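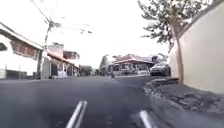
The upper street in Grestislow, looking uphill.

The Brellport delegation visited Grestislow in October to view the street work carried out there under the Erkitlow program. The group assembled at the lower end and walked uphill, a distance of 700 meters by the town's own survey.

The roadway is smooth and dark along much of its length. The sidewalk beneath the tall wall is in poorer condition, with cracked and patched concrete and broken edges. The town advised that 32 repairs to the curb are planned. Delegates also noted the overhead wires, which remain in place on utility poles.

The low shop buildings stand close to the road, and parking beside them was discussed at length. A lighter patch of rougher asphalt in the lane was noted for the record.

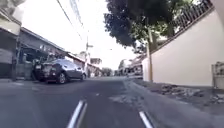

Xenos wrote after the visit that the sidewalk should have come before the roadway, as residents on foot use the hill every day. The comment has been forwarded to the town with the delegation's notes.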